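Duluritz opens orders for two-arm bench kit

09/09/2021

Robot maker Duluritz has opened orders for a two-arm bench kit aimed at small food packers, colleges and repair shops that want to try automated handling without putting in a full production line.

The kit, sold under the name Patevow, comes with two arms, a gripper for each, a small camera that mounts at the wrist, a second camera on a fixed stand, and software that runs on an ordinary desktop computer. It is assembled in Astness, where the company has had its workshop since it moved out of shared space in August.

Product manager Karlijn Hermans said the first batch would be 50 kits, with delivery in 6 to 8 weeks. Buyers who have already put down a deposit will be served first.

"Most of the people who call us have a table, a power point and one job they are sick of doing by hand," Hermans said. "They want to know if the arms can do that job before they spend any more money."

The work used to show the kit is simple handling, such as moving fruit in and out of a basket. Duluritz says it picked the task as fruit varies in shape from one piece to the next and a woven basket gives the cameras a busy background to deal with. 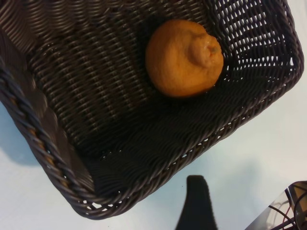
Setting up takes most of a morning, according to the manual. The arms are clamped to the table, the cameras are plugged in and the user runs a calibration program. After that the arms can be taught a task by guiding them through it by hand, and the software stores each run. The user can delete the poor runs before the arms try the job on their own.

Gerrit Van Damme, who teaches automation at a trade college and has had a pre-release kit on loan, said the teaching program was easy to follow but the printed manual needed work.

"The section on clamping is out of order, and one of the diagrams shows an older bracket," he said. "My students sorted it out, but a shop owner working alone might be on the phone to support."

He also said the arms were quieter than he had expected and that the fingers could be changed with a single hex key. He would have liked longer cables in the box.

Duluritz said a corrected manual would go out with the first batch and would be posted on its website as well. Longer cables are sold separately.

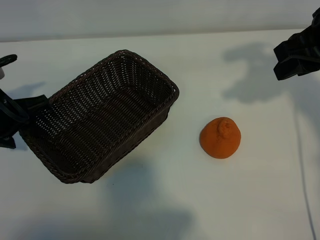
The orange sits outside the basket, with a gripper on either side of the table.

The kit is covered by a warranty of some 3 years on the arms. Gripper fingers are treated as wearing parts and are left out of the cover. Replacement fingers will be sold in pairs.

Support and repairs will be handled by Marinescu, a service firm that already looks after the company's older single-arm model. Heidrun Frei, who runs the Marinescu service desk, said customers would be able to send back one arm for repair and keep using the other, although tasks taught with both arms would have to wait.

Prices have not been published. Hermans said quotes would depend on the choice of fingers and whether the buyer wanted training on site. Colleges and registered training centres can ask for a discount when they order.

Orders are being taken through the Duluritz sales office in Astness.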